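Why Do You Have a Bedtime?
By Celeste Herrera, August

Grown-ups love bedtime. It isn't only so they can eat the good biscuits.

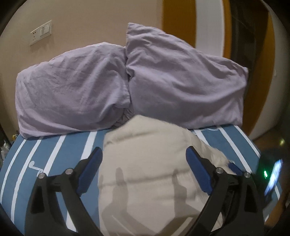 What is your brain up to?

While you snore, your brain sorts through the day. It keeps the useful bits, like your four times table, and bins some of the rest - sadly, you don't get to choose.

Why so early?

Children need more sleep than adults. Growing is hard work, even if it looks like lying down.

Can I have 2 more minutes?

You can ask. My nephew has asked 86 times.

More for curious kids
Why do we yawn?
Who invented homework?
Do fish sleep?

© Poojary Kids | Contact us | Back to top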